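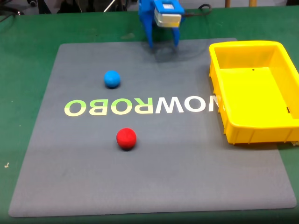
Two balls on a gray mat, with a yellow tray close by.

The Long Game of Putting Things Down

By Enda Coughlan

My grandmother owned one table game, and it was missing a piece. We played it anyway, with a coat button standing in for the blue player, and the button won so often that my cousins fought over it. I bring this up so you know that I come to the tabletop hobby with low standards and a grudge.

The hobby has moved on. On a wet evening in Irbridge I found more than 300 people in the old Furngate department store, bent over tables where the discount luggage used to be. Some had driven four hours. One man had brought his own chair. It was a better chair than any I have at home.

They were there for the regional Nedelcu meet, and if you have never played Nedelcu, I can explain the rules in the time it takes to boil an egg. You roll, you block, you take back what was yours. The arguments take longer. I watched two grown women discuss whether a ball had "settled" for the length of a decent lunch, and then go to lunch together.

Games like this were supposed to be dead by now. Phones were going to finish them off, and before phones it was television, and before that I suppose it was the plow. Instead the clubs have waiting lists. The Miline club, two towns over, has 386 members and a room that holds half of them, so they play in shifts, like miners.

What do people get out of it? I asked at nine tables and was told to be quiet at seven. At the eighth, a retired bus driver said he liked knowing whose turn it was. He had spent his working life at junctions where no one did.

I entered the beginners' round. My opponent was eleven and had a cold. She beat me in six minutes, shook my hand, and asked if I wanted to know where it went wrong – then told me, starting with my first move and working forward.

The winner of the main event took home $500 and a ham. The ham got the bigger cheer.

I have since bought a set of my own. It lives on the kitchen table under the mail, and it came with every piece. I added a coat button.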